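Skiltix hand-held gripper pair, reviewed after two rounds of cloth handling

2023-11-10
By Haf Probert

We use cookies to remember your settings and count visits. Manage preferences or accept all.

I bought the Skiltix pair in May to replace a set of Grivano grippers that had worn out at the hinge. The job is gathering examples of cloth handling for a learning system: a person picks up, folds and puts down garments, the grippers record the motion of each hand and the view over the fingers, and the files go off to be trained on. The policy we train runs on a two-armed robot at Rivelden. No robot is needed while recording, and that is the reason to buy a kit like this in the first place.

The pair cost 775 dollars with two charging leads and a plastic case. Spare fingers are extra.

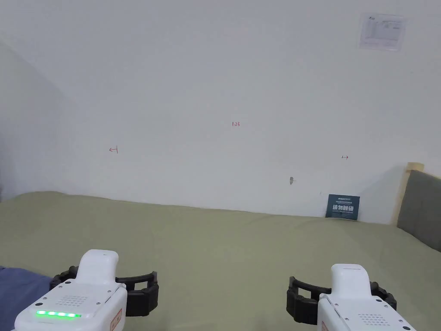 Setup takes a few minutes once you have done it twice. Each unit has to be switched on and paired with the recording app before the first take, and the app won't start a session with only one hand connected. The row of green lights on the back of the body sits where the operator can see it without turning the gripper over, and I like that more than the old Grivano layout, where the light was underneath. The fingers are black, ribbed and curved, and they open wide enough for a thick sweater. They don't do well with a single layer of thin cotton lying flat. You have to push a ridge into the fabric first and then close on the ridge. If your operators learn that trick, your robot will learn it too, so decide early whether you want it in the data.

Calibration is the weak part. The manual gives it one page and leaves out what to do when the two hands disagree. I ended up repeating the routine at the start of each session and again after lunch.

We did 500 takes in the first round, all on a bed, all with one operator. The trained policy was fine on the same bed and poor elsewhere. That was our planning and I don't hold it against the kit.

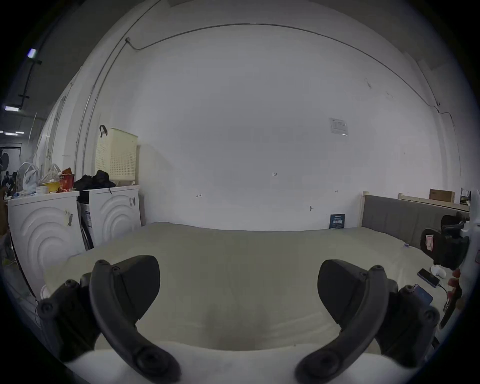

Iyengar wrote in after my first notes went up to say that the takes should have been spread over more rooms from day one, and that a messy background is worth more than another hundred clean folds. I agree with the first half. On the second I'd want to see numbers, and we are trying it now.

The second round is at 3128 takes. We kept the bed and added tables, a sofa and the floor. Rejected takes are mostly the operator's fault: letting go too early, or moving a hand so fast that tracking drops. The app flags dropped tracking but does not flag a missed grasp, so somebody still has to watch every take through.

One thing I would tell new operators is to hold still for a second after closing on the cloth. It gives a clear point to cut on later.
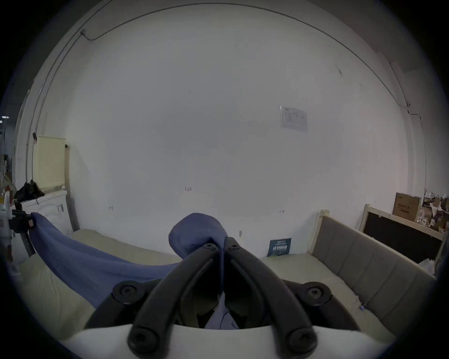 Comfort and battery

The grippers are bulky. The body is a boxy white plastic housing and the weight sits forward of the hand, so a long session is felt in the wrist. We work in blocks and stop for a rest between them. The battery lasted over 7 hours in my use, with the screen in the app turned down. Charging both units from one adapter is slow.
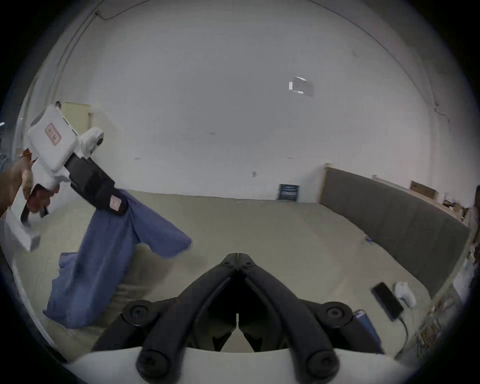 Handing a garment from one gripper to the other is the hardest thing to record well, and it takes up most of our practice time. The trigger has a short travel, and new people tend to release the giving hand before the receiving hand has closed. After a couple of days it improves. A stiffer spring would help, and I have asked Skiltix for one. They replied that it is being looked at.

Support has been decent otherwise. A finger screw stripped in the second month and they mailed a new set without asking for the old one.

I would buy the pair again for cloth work. For small hard parts I would look at something with narrower fingers, and I would want a better manual before giving it to a team that had never recorded before.

Get new reviews by email once a month. Enter your address to subscribe. You can unsubscribe at any time.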